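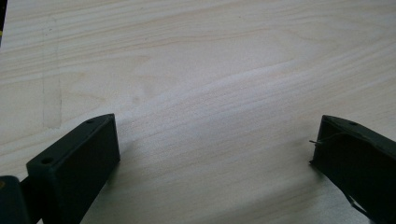

My watchlist has 276 movies on it and I can't seem to watch any of them. I keep it on Gresska (the list app, not the streaming thing they tried to launch) and every time I read a good review or somebody at work mentions something, on it goes. Then Friday night comes, I open the list, scroll up and down, read plots I've already read, check how long everything is, and end up putting on the same heist comedy I've seen maybe nine times. Last week I got so stuck that I sat there following the wavy grain in the wood with my finger, you know how pale wood has those long curvy lines, while my brother Zaid asked me every few minutes if we were watching something or if he should go to bed. He went to bed.

I used to love this! In college I'd watch anything. I'd walk into the Kestside on a weeknight and see whatever was starting next, and some of it was awful and I didn't care. Now it feels like homework. A lot of the list is Serious Movies, three hours long, subtitles, somebody's farm fails. I do want to see them. I just never want to see them tonight.

Things I've already tried:

Random picker in the app. I keep hitting the button until it gives me something short, and then I don't watch that either.

Letting Zaid choose. He has seen almost nothing and picks by the poster. We got through Trolunley that way, which I ended up liking a lot, but he fell asleep and now he says he's retired from choosing.

Putting them in order by year. I got as far as 1931 and quit.

So do I delete the whole thing and start over? Has anyone done that and regretted it? Some of these have been on there so long I don't remember who told me about them, and it feels a little rude to throw out a recommendation, even if I can't say whose it was. I should add that I only have one or two free evenings a week, and I get sleepy by ten thirty, so please don't tell me to watch one a day.

Thanks in advance, and sorry this got long.

Hanan Mahasneh
Asked Friday, January 18, 2019

3 answers

Régis Leblanc answered:

Delete it. If a movie matters to you, you will hear about it again. I don't keep a list and I have never once run out of movies.

Comment from Hanan Mahasneh: I got as far as the "are you sure" box and closed the app. But thank you, I might need to hear it a few more times.

Comment from Régis Leblanc: Are you sure? Yes. Click.
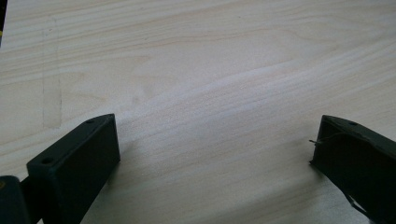 Wavy grain on a pale wood surface.

Omar Atallah answered:

Okay, don't listen to Régis (sorry Régis), or listen to him only a little. I deleted mine a couple of years ago in a mood and I was annoyed about it for months. There was a Bakalis movie on there, one of the early ones from before he got money, and I'd only heard of it because a guy in line at a festival talked my ear off about it. I could not remember the title. I still can't. I've been through his whole filmography trying to work out which one it was, and two of them could fit, and I've now seen both, and I'm not convinced it was either. So there's that.

What I did the second time around is keep the big list but stop looking at it on movie night. That's the whole trick for me. The big list is for dumping things into. On Sunday, usually while I'm waiting for laundry, I pull out three and put them in a note on my phone, and when I want to watch something I'm only allowed to open the note. Three is enough that one of them fits how tired I am. If a week goes by and I didn't touch one of them, it goes back in the big pile, no hard feelings. If it comes out and goes back twice, then I delete it.

I try to make one of the three under 90 minutes. There are so many great short movies and people forget about them because the long ones get all the talk! Old westerns, old crime movies, tons of animation. With your ten thirty problem I'd go two short ones and one long one, and start the long one early or split it over both your evenings. Yes, I know, some people get very upset about splitting a movie. Those people can come put my kids to bed.

Also, rewatching the heist comedy isn't a crime. You had a long week. I'd worry more about the evenings where you scroll until bedtime and don't watch anything.

Comment from Hanan Mahasneh: The three in a note thing sounds doable. Do you pick the three by mood or just whatever?

Comment from Omar Atallah: Whatever, mostly. I do skip anything with a sick dog.

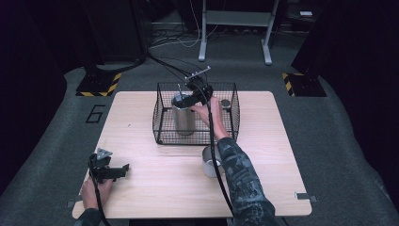 By Kirsty Pearce | Member since August | 15 answers

I'm on the other end of this, I've rated 3,183 movies on Gresska and the number made me kind of unhappy when I noticed it. Somewhere past 2,000 I was logging more than I was watching. I'd be sitting there deciding between three and a half and four stars while the movie was still going. So my answer comes from that direction and you can ignore the parts that don't fit.

I think the homework feeling comes partly from the list and partly from watching at home on the couch with your phone next to you. You said you were happy at the Kestside seeing whatever was on next. Somebody else had chosen, you'd paid, and you were stuck in a seat. Can you get some of that back? Even once a month? Mine does a cheap weeknight show and I go without looking up what it is, if I can help it (the lobby posters make this hard). I've seen some real garbage. I've also seen a documentary about bell makers that I would never in my life have added to a list and I've been boring people with it since the fall.

At home, I put the phone in the other room and give a movie half an hour. If I don't care by then, I turn it off and it comes off the list too, and I don't rate it. It took me a while to get okay with that. The first few times I felt like I was walking out on the director personally.

On deleting: copy the list into a plain document first, stick it in a folder somewhere, and then clear out the app. You'll have it if you need it. I did this with my own watchlist and I've opened the document one time, to settle an argument with my sister about whether a movie had Vikings in it. It did.

And go easy on the Serious Movies. Which ones do you want to see, and which ones do you want to have seen? I had a five hour thing on mine for years purely because a critic I liked said it was essential. I finally took it off and felt great for the rest of the day. Then I watched a shark movie.

Comment from Omar Atallah: Which shark movie

Comment from Kirsty Pearce: The bad one with the lighthouse.

Comment from Hanan Mahasneh: I copied everything to a document last night and cleared the app down to 12. Zaid looked at the 12 and says he'll come out of retirement if the one with the submarine is in there. It is. We're starting at seven so I might even see the end. I'll mark an answer once I've done a couple of weeks of this, leaning toward the Sunday thing plus the half hour rule, and I still want to know about the bell makers if you remember the title.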